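Sprechnotizen, Projektabend der Robotik-AG, Donnerstag, 30. April 2026

Folie 1 – Begrüßung
Kurz vorstellen: Kenna Gillies, Gruppe Ondance. Wir sind seit Februar dabei. Redezeit zehn Minuten, Fragen bitte am Schluss.

Folie 2 – Aufgabe
Zwei Arme sollen sich Gegenstände übergeben. Der rechte greift, der linke übernimmt und legt ab. Klingt einfach, der Zeitpunkt beim Loslassen ist aber heikel. Pause lassen.

Folie 3 – Daten
Bisher 2446 Durchläufe aufgezeichnet, davon 37 aussortiert (falsche Startposition). Ziel bis zum Wettbewerb in Fekthorpe: 3148. Nicht vorlesen, steht auf der Folie.

Folie 4 – Software
Erste Version hieß Baek, läuft nicht mehr. Jetzt Bindent. Unterschied nur nennen: Bindent wartet, bis der zweite Greifer zu ist. Bei Rückfragen an die Programmiergruppe verweisen.

Folie 5 – Arbeitsplatz
Bild stehen lassen, auf die Lücke zwischen den Greifern zeigen. Links leer, rechts geschlossen. Die lila Kabel an beiden Armen erwähnen, Verlegung war viel Arbeit. 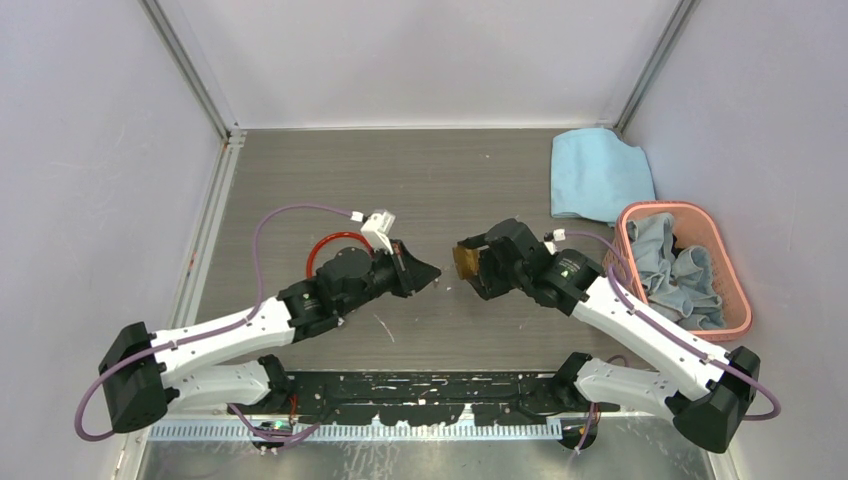
Abb. 1: Beide Arme über der Tischplatte, der rechte Greifer hält einen bräunlich-goldenen Gegenstand.

Folie 6 – Nächste Schritte
Weiche Teile, also Stoff. Danach Ablegen im Korb. Dank an die Werkstatt, dann Fragen.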